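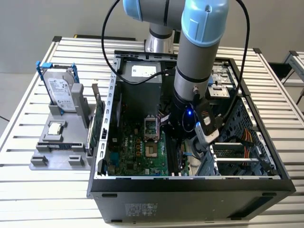
12th September: The choir, the tenor problem, and a cheese

Woke at 3 with the alto line of the Moges piece going round in my head, which is a cruel thing to happen to a baritone. I don't even sing the alto line. I lay there and sang it anyway, silently, with mistakes, until the garbage truck came.

Rehearsal tonight was in the upstairs room at Brellgate again. They've painted it. It used to be the color of weak tea and now it's the color of strong tea, and Digby thinks the sound is warmer. Digby Harawira thinks many things about sound. He also thinks we should stand in a horseshoe, and so we stood in a horseshoe, and for two hours I had an excellent view of the tenors, both of them looking at me as if I might be persuaded to come over. I can't. I have a G on a good day and an apology on all the others.

We're supposed to be ready for the October concert. What we have so far is one hymn, most of a folk song about a drowned miller, and 96 bars of Moges, of which bars 58 and 59 are still a disgrace. Everyone comes in at 58. Nobody is meant to come in at 58. There is a rest there, printed quite large, and the sopranos have drawn little skulls over it in pencil, and still on we go, straight through, like people leaving a parking lot. Digby stopped us each time and put his hand over his eyes. By the end he wasn't bothering to take it away again.

Radosław brought the cheese he'd promised. He has been making it in his basement since the spring and talks about it the way other men talk about their sons at college. It is called Sketulik, after his grandmother's village or possibly her goat, I've heard both. We ate it at the break on saltines. It has a very firm opinion of itself. The front of the tongue gets nothing much, then there's a sort of barn, and then the barn stays with you for the whole second half, all through the miller. I told him it was interesting. He was so pleased that he gave me the rest of it wrapped in a bread bag, and now it is in my refrigerator, and so, in a manner of speaking, is the milk and the butter and the leftover rice.

Walked home with Radosław as far as the bridge. He wants to know if I'd do the short solo in the miller, the bit where the wife calls down the weir. I pointed out that I am not the wife. He said Digby said it could go down an octave. I said I'd think about it, meaning no, and he said great, meaning he would tell Digby yes. By the time I'd got my key in the door there was already a message from Digby with a thumbs up and the words "breathe LOW."

Sang it through in the kitchen to see. It isn't hard. There's a long note on "water" where I run out of air and have to sneak a breath in the middle of the word, so that the poor woman seems to be calling for "wa" and then, on reflection, "ter." I tried it faster. I tried it lying on the floor, as Digby once recommended, and got a fine look at what's under the stove. Stayed down there a while. Cleaned it with a ruler and a wet sock.

Must buy: pencils, throat lozenges, a box with a really tight lid. Also return the Stosari recording to the library, overdue again, and I still haven't heard the second side.

Bed now. Alto line has started up.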